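Notes for the Resmont talk -- "Celebrity Weddings and the People Who Write About Them"

Start slow. Wait for the latecomers to find seats. Do not open with the cake joke.

Slide 2. I spent 8 years writing up famous people's love lives for Pakska, and in all that time I met one bride. She asked me where the restroom was. Everything else came from "a source close to the couple," usually a publicist with a deadline worse than mine.

Ask for hands: who has read a story about a star's "intimate" wedding? Then read the guest count from the Vitale piece. Pause. 100 guests and a helicopter. 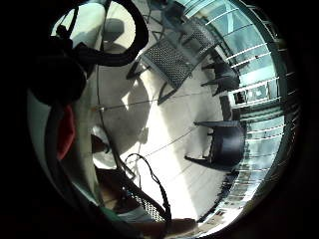

Slide 3: table and chairs in the sun, seats still available.

The soulmate problem. I once went through my own clippings and found the word 16 times. Two of those were the same actor, different soulmates. Both pieces ran with the headline "At Last."

If they laugh, add the Ralorberg divorce story. If they don't, skip to the rings.

Rings: keep this short. Readers want the size of the stone, editors want the price, and the jeweler wants his name spelled right. I got it wrong -- he still writes to me.

Water. Then the clip, sound up. Questions until they turn the lights off.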